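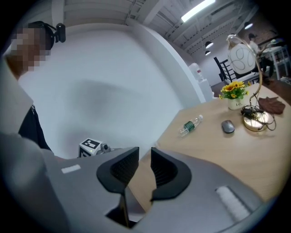
Hand-Held Gripper Build: Frequently Asked Questions

These are the questions that come in most often about the Vindetari gripper, the hand-held one we build at the Istine shared workshop. The build notes and the print files are in the members' folder. If your question is about the older trigger version, most of this still applies, but the finger mounts are different.

What is it for?

You hold it and do ordinary table jobs with it: pick up a bottle, move a mouse, put something in a pot. The camera on the gripper records what the fingers are doing, and the recording is used later to teach a robot arm the same motion. You don't need to own an arm to build one. Several members have built the gripper and left the arm for another year.

Do I need the head mount too?

No. The gripper records fine alone. A head camera gives a second view of the table, and it helps when your own hand blocks the first one. If you wear one, a headband-style mount is easier to live with than a helmet. Tighten it before you start, because if it slips halfway through you will have to do the recording over.

What does the marker cube do?

The black-and-white squares are fiducial markers. Software looks for the pattern and works out where the cube is and which way it is turned. Print the pattern on matte paper or matte vinyl. Glossy paper picks up the ceiling lights and the software loses it. Leave the white border on. People trim it off to make the cube look neater and then write to us.

How big should the cube be?

The file is set to 30 mm a side. You can go larger if you change the size in the config file to match. If the number in the file and the real cube don't agree, every distance comes out wrong by the same proportion, and it is a hard fault to spot from the video.

What are the fingers printed in?

Flexible filament, black or any other color. The inner face has a texture, and that does most of the gripping. Don't sand it. Print with the texture facing up and slow the first layers down. If the fingers come out stringy, dry the filament overnight before changing any settings.

My fingers don't meet evenly. What did I do wrong?

Usually one of the two shafts is seated deeper than the other. Back out both screws, close the gripper by hand, and tighten them while it is closed. If there is still a difference, check the part numbers. The left finger is part 2052 and the right is part 2391. They look alike in the bin and they are not interchangeable.

Can I stick things to the body?

Yes. Hook-and-loop tape holds well on the flat part of the body as long as you wipe it with alcohol first. Keep tape out of the camera's view of the fingers. Anything that covers the finger tips makes the recording useless for training.

Why are the corners of my video dark?

That is the wide lens. The image circle is smaller than the sensor, so the corners go black. The processing script masks them. Do not crop the files yourself — the calibration expects the full picture.

What objects should I start with?

Things that don't break and don't roll far. A plastic bottle lying on its side is good practice, and so is a computer mouse. Clear plastic is harder for the software than for you, so mix in some solid-colored things. Cables are difficult and we suggest leaving them until you have a few good sessions done.

Does the table need to be cleared first?

No. A table with a lamp and a plant on it is closer to what an arm will meet in a real room. Just don't rearrange things in the middle of a recording.

How long does the build take?

Allow 3 evenings, not counting print time. Wiring is the slow part. The Okoro cable kit saves some crimping, but you can make your own from the diagram.

Who do I ask if I'm stuck?

Doğukan Uçar looks after the gripper builds and answers messages on the workshop board. Post a photo of the assembly from the side with the fingers closed, and say which version of the files you printed.

Last updated January 24, 2024

Related items
Flaria desk arm: parts list and wiring
Drying flexible filament in the workshop oven
Calibrating a wide lens with a printed board
Workshop induction dates for May
Vindetari trigger version: archived build notes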